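Brillbridge Bench Kit: Frequently Asked Questions

Last updated 26 March 2025

Questions about ordering, setting up and running the Bench Kit. If yours isn't covered, write to support and it will go to Anjana Liyanage or Kosmas Spanos, who look after the product.

General

What is the Bench Kit?

A software package for teaching and testing robot arms on small electronics assembly jobs. It includes a set of simulated workbenches, matching part models, a controller that runs the same program in simulation and on a real arm, and print files for the fixtures.

Who buys it?

Mostly repair and refurbishing shops that want to find out if a job can be automated before they spend money on a cell. Technical colleges use it as well. It has been on sale since May of last year.

Does it come with a robot?

No. The standard license is software only. If you already own an arm, check the compatibility page before ordering. If you don't, you can do everything except the final hardware step on a desktop computer. We can quote for an arm and gripper through our hardware partner, Istosetti, and they will handle delivery and warranty on that part of the order.

Do I need to know how to program?

For the ready-made tasks, no. You load a task, choose a gripper and press Run. To change the order of steps or write your own grasp rules, you will need basic Python. The scripts are short and commented.

Tasks and parts

Which tasks are included?

The license covers 15 tasks. They include seating and removing memory modules, opening and closing latches, plugging in flat cables, sliding a drive into a bay, and placing small screws in a tray. Each task has an easy version with parts always in the same place and a harder version where they are moved and turned at the start of every run.

How is the memory task laid out?

The slot is fixed to a light-colored plate so it can be moved around the mat as one piece. The latches at the ends of the slot are white, which makes them easy for the vision step to tell apart from the black connector. The arm works with a two-finger gripper. In the harder version the plate is placed at an angle, so the program has to work out the direction of the slot before it closes on anything.

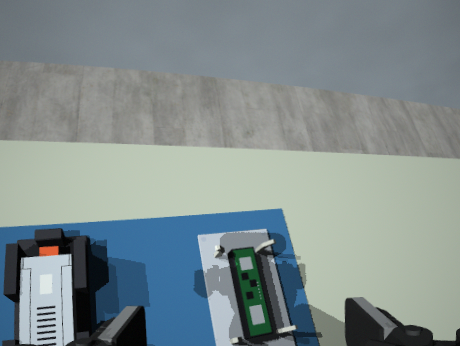 Lining up is the step that takes the most tuning. If the fingers come down even slightly off the long axis of the module, they will push it sideways in the slot instead of gripping it. We suggest leaving the approach speed at the default until you have a full batch of clean runs, then raising it a little at a time. The setting is under Motion, Approach.

Why are the backgrounds so plain?

The default scenes use flat colors and simple walls to keep rendering fast. You can turn on Varied Surroundings, which changes the table color, wall texture and lighting between runs. We recommend turning it on before you train anything you plan to use on a real arm.

Can I use my own parts?

Yes. Import a STEP or OBJ file, set the weight and mark the surfaces the gripper is allowed to touch. Parts that bend, such as ribbon cables, need extra settings and are covered in chapter 6 of the manual. If you would prefer that we build the part model, send us two samples. One of them will be taken apart and won't be returned in working order.

Are the part models accurate?

They are measured from real parts, and the outside dimensions can be relied on. Fine surface detail is simplified. Small markings on circuit boards are there for looks and should not be used to test label reading.

Running the software

What computer do I need?

A desktop or laptop with a dedicated graphics card, 32 GB of memory and enough disk space for your recordings. A full recording set fills a drive faster than most people expect, so a second drive is a good idea. Windows and Linux are both supported. There is no Mac version and none is planned.

How many runs should I do before trying a real arm?

We use 332 runs of the harder version as our own check before moving a task to hardware. You may get by with fewer on simple tasks like the screw tray. For memory and cable tasks we would not go lower.

Does a good score in simulation mean it will work on my bench?

It means the program is worth trying there. Friction, worn latches and gripper pads all behave a little differently from the model. Expect to spend a day or two adjusting force limits. The controller has a Slow First Run mode that stops before each contact and waits for you to confirm.

What is saved from each run?

Camera views, joint positions, gripper opening, contact force and the result. You can turn off any of these to save space. Files stay on your machine unless you choose to send them to us with a support request.

The gripper passes through a part. What is wrong?

Usually the part was imported without a collision shape. Open the part, choose Rebuild Collision and save. If it still happens, lower the time step in the Physics tab. The run will be slower but contacts will be handled properly.

The arm stops above the slot and does nothing.

Check the force limit. If it is set to zero the program will wait forever without showing an error. A warning for this is coming in the next release. A second cause is a camera that was renamed after the task was loaded. Reload the task and the link will be restored.

Price and licenses

What does it cost?

A single-seat license is $1,823 a year. That includes all tasks, updates and email support. Fixture print files are included, but printed fixtures are extra.

Is there a school price?

Yes. A classroom license covers up to 50 seats at one location. Areti Balaskas handles school orders and can send a quote made out the way your purchasing office needs it.

Can I try it first?

There is a free trial with two tasks, the screw tray and the easy version of the memory task. It doesn't expire, but it can't connect to a real arm and won't import parts.

What happens if I don't renew?

The software keeps opening your saved work and you can export recordings. You can't start new runs or connect hardware until the license is renewed. We don't delete anything.

Can I move my license to another computer?

Yes, from the Account page. Release it on the old machine first. If the old machine no longer starts, email us and we will release it by hand on the next working day.

Training and support

Do you offer training?

A one-day online session is available for new customers, taught by Fotini Moschos. It covers the ready-made tasks in the morning and part import in the afternoon. Sessions are held in English or Greek. Please have the software installed beforehand, as there isn't time to fix installation problems during class.

How quickly do you answer email?

Within two working days. Include the log file from the run that failed. It is in the same folder as the recording and ends in .blog.

Can you set the whole thing up for us?

We do a limited number of on-site jobs each year. Write to Evdokia Tzanetos with a short description of the task, the parts involved and the arm you have.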